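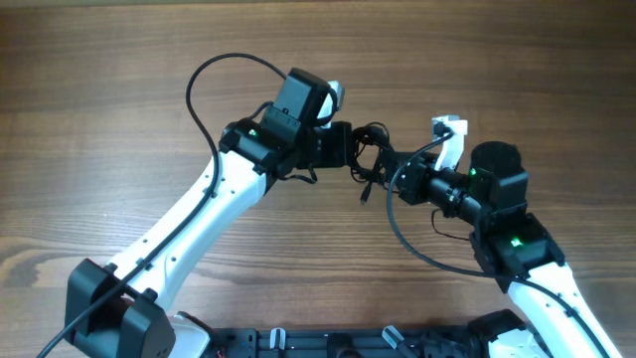
3.2 Surface finish and cleaning time

Tables in the Wutow reading rooms were refinished in March with one of two products, a hard wax oil (Plerkoline) or a water-based varnish (Bostetti). Each table was given a code and assigned to a finish by drawing lots. Staff at the 6 branches then wiped the tables at closing time and wrote down the minutes spent on each one. In all, 821 entries were usable. Entries with no table code were dropped.

Figure 1. Brown wood tabletop with the grain running lengthwise and a small swirl on the left side.

Oiled tables took longer to clean than varnished ones in every branch. The gap was widest in the children's rooms, where glue and crayon marks were the most common entries in the remarks column. Danladi and Haruna reported the same pattern for school desks, although their desks were older and had been sanded only once.

Ring marks from cups were a separate problem. On oiled wood they could be rubbed out with a pad and a little fresh oil - a job of 3 minutes at most. On varnished wood they were rare, but those left for more than 30 days had to be sanded. We did not include repair work in the cleaning times. It is treated in Section 3.3, together with the cost of materials.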